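Ticket: Prirnel grasp policy closes on glare instead of package
Queue: Havlíček Lab, manipulation
Status: Reopened (again)
Reporter: Drahomíra Vávra
Assignee: Ximeng Xie

Drahomíra Vávra, Wednesday, 9:20
The Prirnel policy picks up cardboard boxes all day. Give it produce in clear plastic and it develops opinions. On the pepper set it got 40 grasps out of 100. Most of the misses have the fingers closing short of the near wall, very confidently, on air. Same checkpoint as the November report, same table, same lamps. Please don't tell me to clean the lens. I cleaned the lens.

Ximeng Xie, 10:05
Did you clean both lenses?

Drahomíra Vávra, 10:07
Yes.

Ximeng Xie, 11:40
Went through the failed runs in Okska. The predicted contact point sits on the brightest highlight in the wrist view and moves when the highlight moves. Tilt the wrist and the policy follows the shine like a cat with a laser pointer. The depth from Prunen is no help on clear walls: it reports the food, or the table, or a number of its own choosing.

Things tried so far:
Lamps dimmed. Fewer highlights, also fewer peppers visible. No improvement worth typing.
Depth input off. Slightly better, which should embarrass whoever added it (me).
Restarted everything. Felt good, changed nothing.

Drahomíra Vávra, 13:15
Could we mask out the highlights before they go in?

Ximeng Xie, 13:50
Tried it over lunch. The masks eat the rim too, and the rim is the one edge it was getting right.

Proposal: stop trusting a single look. The wrist takes 2 views a small rotation apart, we predict contact in each, project both onto the table plane, and keep only points that agree. A highlight slides when the camera turns. The package has the decency to stay where it is. No retraining, one extra wrist move per grasp.

Drahomíra Vávra, 15:30
Ran it with the same starting poses. 80 out of 100. I had a speech prepared for when it failed and now I have nowhere to put it. Slower, obviously, and I'd like the cycle time in the write-up before a reviewer asks. Closing.

Drahomíra Vávra, 16:45
Reopening. Nearly all the remaining misses are packages with crinkled film. The wrinkles give it enough small highlights that a few agree by accident. Can you post a case and say what you want to do with them? 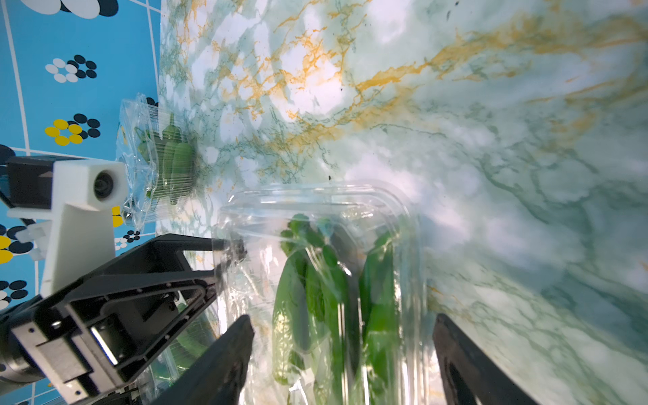

Ximeng Xie

Chili peppers in a clamshell, film around the outside, glare across the top. Between the wrinkles and the reflections off the lid there is plenty for two views to agree on for the wrong reasons. I also don't love the marble pattern on the table: that yellow-orange vein is a better edge than anything the plastic offers.

Next run: three views, and agreement has to hold for both fingers before they close. Filmed packages get scored separately so they stop hiding inside the average. Drahomíra, please keep the bag of peppers on the table as a distractor. Leaving this open until the filmed set has its own number.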